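Radebe county elections warehouse, open day notes

Typing this up fast before I lose my scribbles. August, hot, parking lot full by 9. The county clerk's office opened the ballot warehouse to the public for one morning, first time ever I think, after that whole mess over the recount. Press, poll watchers, a few angry people in hats, plus me for the newsletter.

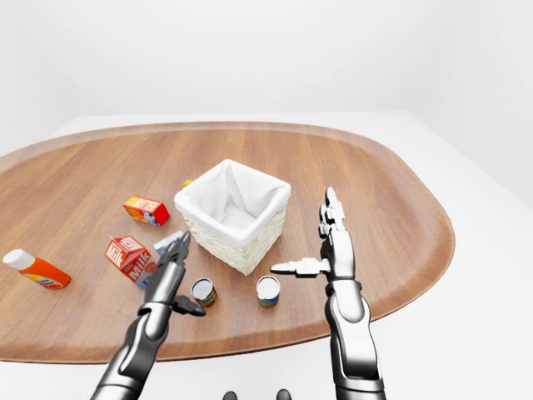
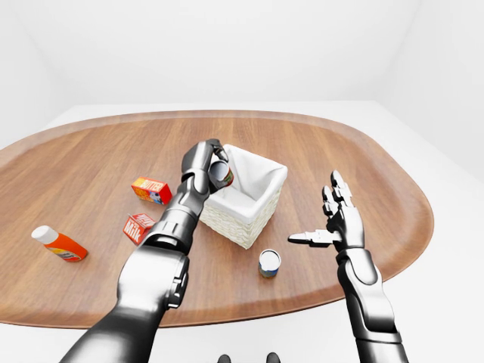
So who gets to hold the keys to the ballot cage overnight?

Two people, one from each party, and neither key opens it alone. The outer door is on a badge reader, the cage has two padlocks, and the log sheet gets signed going in and coming out. If one keyholder is out sick the party has to name a replacement in writing before 5 p.m. or the cage stays shut.

OK. In order, more or less.

Check in was slow. ID, sign the sheet, no bags past the yellow line. Man ahead of me argued for ten minutes about his backpack. Lost. Put it back in his truck.

Dirceu Barbosa ran the tour. Deputy clerk, tie, very loud voice, which you need in there with the fans going. He said right up front he wasn't going to talk about the lawsuit. Then got asked about the lawsuit four times. Didn't talk about it.

First stop, receiving. Trucks back up to the dock on election night, bags come off, seal numbers read out loud and checked against the precinct sheet. They did a mock run with blank bags. One seal number got read wrong, caught on the second read, everybody sort of nodded. A woman near me wrote it down like she'd found the smoking gun. The second read is what it's for but fine.

Second stop, the scanners. County leases them from Skandberg. Lids up, so we could see the paper path. No modem in these ones according to Barbosa, and he passed around the purchase spec, page with the line highlighted. I took a copy. The test deck is 336 ballots, marked by hand, some of them badly on purpose. Stray marks, circled names, two ovals filled in the same race. They ran the lot while we stood there. Totals matched the hand sheet. The overvotes got kicked out for a person to look at, same as they should.

Modupe Sani from the Flustholm precinct committee asked the best question of the day. Who marks the test deck? Answer, staff. She wanted to know why the parties can't mark their own and throw them in. Barbosa said state rules allow it, the county just has never been asked. So she asked. He wrote it down in front of everyone. We'll see. I'm going to follow up in a couple weeks becuase these things have a way of going missing.

Third stop, signature verification, behind glass. Six desks. Nilton Agudelo has trained the checkers the last three cycles and walked us through what they look at. Slant, spacing, how the first letter starts. First checker can accept on their own. Can't reject on their own, that takes two more people, and then the voter gets a letter and 9 days to fix it. Somebody behind me said nine days is a joke with the mail the way it is. Agree with that one to be honest. Last general they sent 2,000 of those letters. I asked how many came back fixed and he didn't have it on him. Said he'd email. Nothing yet.

Then a long wait in the hallway. No idea why. Water cooler empty.

Last stop, the cage. Smaller than I pictured. Chain link to the ceiling, shelves, boxes with red tape. Cameras on it all day and night with the feed on the county site, though I checked from home and it froze twice. Footage kept 30 days past certification. Maiara Nogueira, who sits on the other side of the aisle from most of our readers, said she'd like it kept as long as the ballots themselves are. I'd sign that. Storage is cheap. Barbosa says the contract with Nisach for the video is up next spring and it could go in then, if the commisioners want to pay for it.

Q and A after. Went off the rails early. Two guys wanted to relitigate the governor's race, one lady yelled at them, one of them yelled back. Marlene Holanda from the clerk's office took the mic and gave everybody one question each, no speeches, and cut people off at the speeches. Both sides got cut off. I timed it, pretty even.

Stuff I still don't have an answer on:

Who audits the badge reader log. Barbosa said "internal," which is a word.

Why the dock camera points at the trucks and leaves out the door itself.

What happens to the spare seals. There's a bin of them by receiving, no lock on it that I could see.

My take, short version. The scanning part looked solid and I'd tell the doubters on our list to go watch a test run themselves. The signature part bothers me more than it did before I went, mainly the letters. And the seals bin needs a lock, ten bucks at the hardware store.

The next public test is before early voting, date to be posted. You have to sign up ahead with the clerk, walk-ins got turned away this time. Bring your ID and leave the bag in the car. If you go, ask about the party-marked deck and tell me what they say. I'll put the spec page and Agudelo's numbers in the next newsletter if he sends them.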